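Grukik White Desk and Wall Storage Range

Grukik is a set of white storage pieces for a home office, playroom or spare bedroom. The desk cabinets and the open shelving share one finish and can be bought separately or lined up along a wall. Our Damgaard showroom has the range set up, and the pieces there are left unfilled so customers can check the inside sizes with a tape measure.

Arched-door shelving

The cabinet door has an arched top, a grey mesh panel and a small knob. Next to it are open cubbies with vertical dividers, sized for folders, paper and small boxes. A narrow cubby under the door has a single shelf across it, and the wide compartment at the bottom takes larger items. The unit stands against the wall and should be fixed to it with the two brackets in the hardware bag.

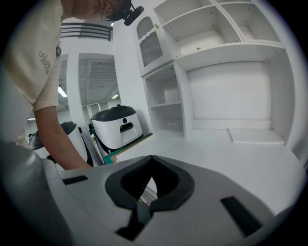
Desk cabinet with drawer

The desk cabinet has a broad top with open shelving above it and a drawer below. The drawer comes out far enough to reach the back without kneeling. Keep the space in front of it clear – a chair mat with a thick edge can catch the drawer front.

A second desk unit can go alongside. The tops are flat, and the two pieces are joined from underneath with the Stistonix connector set (sold separately, part 613). Leave the connectors finger-tight until both units are level.

Most office chairs will fit. Check the height of the armrests first if you want to push the chair all the way in.

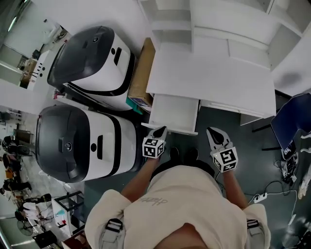 There is no cable tray in the standard cabinet. If you run a power strip to the desk, the Grandex clip-on tray fits under the back edge and keeps cords off the floor. It can be added later with a screwdriver.

Sizes and weight

Shelving unit height: 185 cm
Desk cabinet width: 102 cm
Maximum load per open shelf: 10 kg
Finish: white

Assembly

Two people are needed for the shelving unit. Build it lying on its back on a blanket or flat cardboard, then lift it into place. Hang the door last and adjust the hinges once the unit is fixed to the wall. The desk cabinet can be put together by one person, but get help to turn it upright.

Care

Wipe with a damp cloth and dry right away. Brush the mesh panel with a soft, dry brush. Do not use scouring pads or bleach.

Delivery

Each piece ships in its own carton. Orders placed before noon on Wednesday go out the following week. Spare knobs, hinges and shelf pins can be ordered through the parts desk – have the number from the carton label ready.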